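3.2 Closures and the storage of dark syrups

Figure 2. Screw-capped glass bottle of the general type discussed in this section.

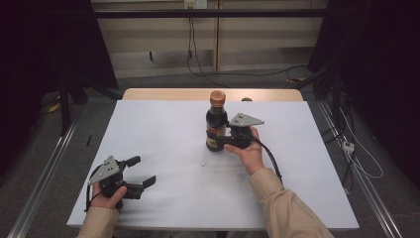
Small producers of fruit and malt syrups have to choose a closure early, often before the recipe is settled, and the choice is rarely looked at again. In the Skinarier district most of them moved from cork to screw caps when the shared bottling line at Standunard was refitted. The change was made for reasons of cost, and its effect on keeping quality was not measured at the time. Dark glass was kept. With a bottle such as the one in Figure 2, where the liquid is nearly black and the glass is dark as well, a change in colour is hard to judge by eye, and a buyer has little to go on apart from the label and the cap. The ribbed edge of the cap gives a good grip, but it also collects dried syrup if the rim is not wiped after pouring.

We asked producers and households how they stored opened bottles. Of the 500 forms sent out in September, 93 came back complete. Most households kept the bottle in a cupboard near the cooker, and fewer used the fridge. Several wrote that the cap became stiff after a few weeks and that they rinsed it under the hot tap. Producers gave different advice on this point. Fiore prints a line on its label telling the buyer to keep the bottle cool once opened, while Foketti gives no storage advice at all - its syrup has a higher sugar content and the firm considers the matter closed.

Stiff caps were reported more often for the thicker syrups. We tested this in a small way by keeping two bottles of each syrup at room temperature, one wiped at the rim after each pouring and one left as it was. The unwiped caps needed more force to open in every case. The numbers are too small for a statistical test, and we give the result only as support for the written replies.

Loss of aroma is a separate question and could not be answered from the forms. Respondents used words such as "flat" and "dull" for bottles opened at very different times, and some were plainly comparing one year's syrup with another. Section 3.3 deals with the tasting sessions, in which the age of each bottle was known.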